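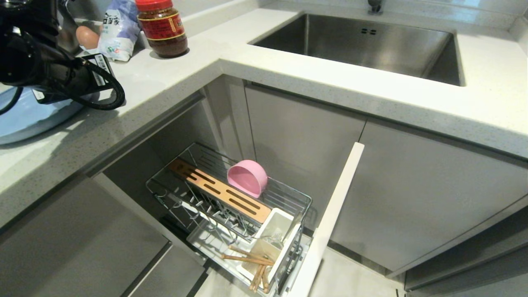

What should a first budget for a kitchen manipulation setup cover besides the arm? Spare cables, a second gripper, mounting hardware, the room itself, and enough staff hours to reset the room between runs.

Hiyori Shimada keeps the equipment plan for Cellness, a small group working on household manipulation in ordinary fitted kitchens. She draws up the budget each August and revises it once, in the spring. Her main complaint about first drafts, including her own, is that the arm takes up the whole first page.

"The arm is one line," she says. "The quote from Flesell was clear and we had it in a day. The lines under it took us weeks."

The room was the hardest of these to price. Cellness wanted a corner counter, a sink and a pull-out rack inside the base cabinet, all at standard height. A mock-up with a counter and no cabinets would have been cheaper. Shimada turned it down on the grounds that reaching into a low rack past an open door is a large part of the work.

"If the door is open, the arm has less room to come down. You want to find that out before you pay for a longer arm," she says. "Measure with the doors open and the rack pulled out. We measured with everything closed the first time."

Household goods are a separate line with a ceiling of 135 dollars a quarter. It covers bowls, chopsticks, jars, bags and food. 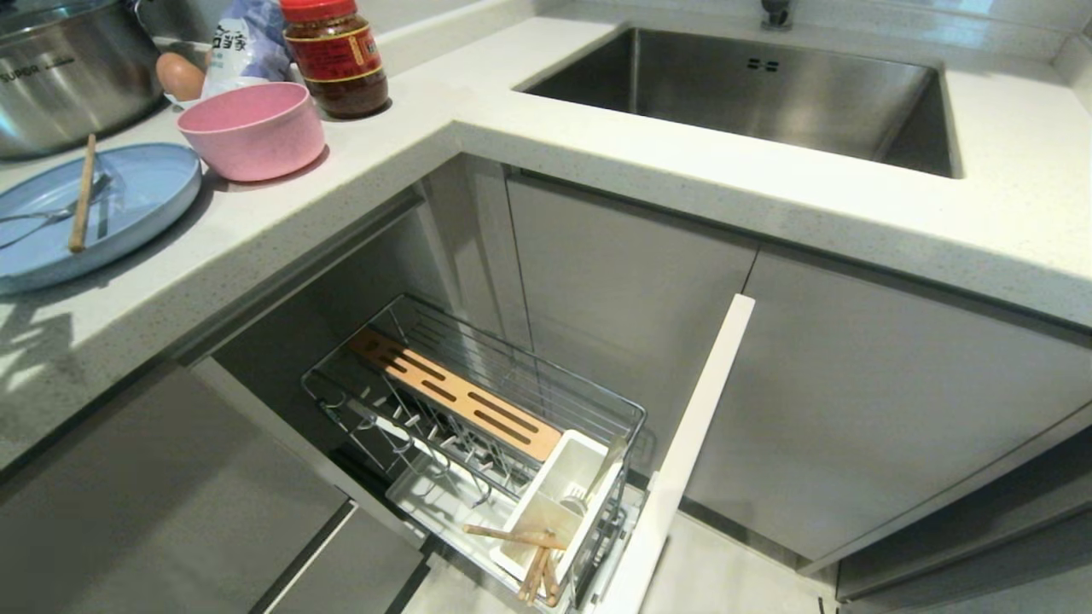 Eggs come out of the same line, and Shimada does not try to forecast them. Ayane Miyazaki, who handles purchasing, buys from the nearest supermarket and files the receipts together. She advises against ordering props from a lab supplier.

"You pay more and you get a bowl that no one has at home," Miyazaki says. "Buy two of each thing you like, in case the shop stops carrying it."

Cables were underestimated. The first plan had one spare set. The current plan has 700 dollars a year for cables and connectors, and Miyazaki expects to spend most of it. Lead time from their supplier, Pinheiro, is 14 days – long enough that she reorders when a spare is opened.

Gripper pads are bought in the same order. The second gripper was 1,829 dollars and was cut from the plan twice before it was approved.

"I would put it in the first order now," Shimada says. "While the only gripper is out for repair, you are still paying for the kitchen."

For next year she is comparing a service contract from Zuvbridge with paying per visit. She has asked for the travel charge to be quoted separately and is waiting for the revised figures.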